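**Ticket:** gripper drifts open after homing, left arm
**Product:** Prekton two-finger parallel kit, printed fingers
**Opened by:** Kanini Kimaro
**Assigned:** Uldis Lapiņa (Mandale support)
**Status:** waiting on customer

**Kanini Kimaro**

Left gripper homes fine, then reports 2 mm wider than commanded once it has been running a while. Right gripper on the same controller holds position. Firmware is whatever shipped with the kit. Cycle in use is cup bagging: pick a paper cup, lower it into a carrier bag, release, return. The fault shows up as a late close, and the cup tips at release.

Tried so far:

- power cycle, both arms
- re-home with fingers off
- swapped the left and right data cables – fault stayed on the left

**Uldis Lapiņa**

Thanks, the cable swap saves us a step. Please send the wrist camera view with the gripper commanded fully open, and the output of `grip status --verbose` for the left side.

**Kanini Kimaro**

Status output:

```
side: left
state: idle
cmd_width: max
offset_mm: 2
cycles_since_home: 2000
warn: encoder_ref_stale
```

Camera view below.

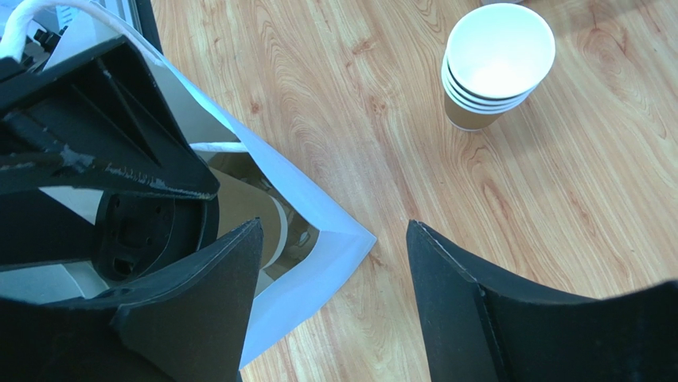

The `encoder_ref_stale` warning is the part I can't find in the manual. It is listed in the index but the page it points to covers mounting screws. For the layout: the stack of cups stands on bare table and the bag is on the other side, with one cup in it lying on its side, so the fingers have a clear gap between the two. I don't think contact with the bag is loading the fingers at home position, but I can move the bag further out if you want that ruled out.

**Uldis Lapiņa**

Leave the bag where it is for now. The manual index is wrong and I've passed that to Sigita Tamošiūnaitė, who looks after the docs.

The warning means the encoder reference hasn't been refreshed since the last home. Default is to refresh only at power-up. Please set:

```
grip config left --rehome-every 10
```

Then run the same cycle and post the offset. Check the finger screws as well – the printed fingers can settle on their mounts. Snug only, no thread locker.

**Kanini Kimaro**

Set. One screw on the left finger took a quarter turn. Offset reads 0 after the first re-home. Will leave it cycling and report back. Is the re-home interval saved through a power cycle?

**Uldis Lapiņa**

Only if you follow it with `grip config save`.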